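4.3 Packing and Storing Fabric Parts

This section applies to the washable fabric parts supplied with the Umska travel humidifier: the wick cover, the carry wrap and the drying cloth. For the filter cartridge, see section 5.

Before you start, switch the unit off, unplug it and empty the tank. Fabric parts must be fully dry before they go into a closed pouch. At normal room humidity, allow 6 hours on a rack.

1. Remove the wick cover by pulling the two side tabs outward. Do not pull on the center seam.
2. Shake out any mineral dust. If white deposits remain, wash the cover again as described in 4.2.
3. Check the elastic edge. Replace the cover if the elastic no longer returns to shape (order no. 908).
4. Place the cover in a zippered pouch. One part per pouch.
5. Press the air out with a flat hand, working from the closed end toward the zipper.
6. Close the zipper slowly. If the slider catches, back it up and clear the fabric from the track before trying again.

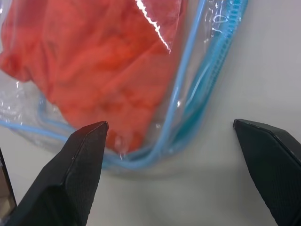
Note: Folding is optional. The wick cover and the drying cloth may be stored loosely bunched. The carry wrap has a stiffened panel and must be stored flat.

CAUTION: Do not store fabric parts inside the tank. Trapped moisture can cause mildew and will void the warranty on the tank seal.

CAUTION: Keep closed pouches away from heaters and out of direct sun. Clear vinyl softens with heat and may stick to the fabric. Maximum storage temperature is 39 °C.

Long-term storage

For storage longer than 3 months, open each pouch once a month and air the contents for an hour. Parts that smell musty should be washed before use - airing alone is not enough.

Pouches from the older Reltetach kit can be used with all Umska fabric parts. The Reltetach wick cover itself does not fit the Umska frame.

Refitting after storage

1. Rinse the wick cover in cold water and squeeze it out. Do not wring.
2. Line up the notch in the cover with the raised mark on the frame.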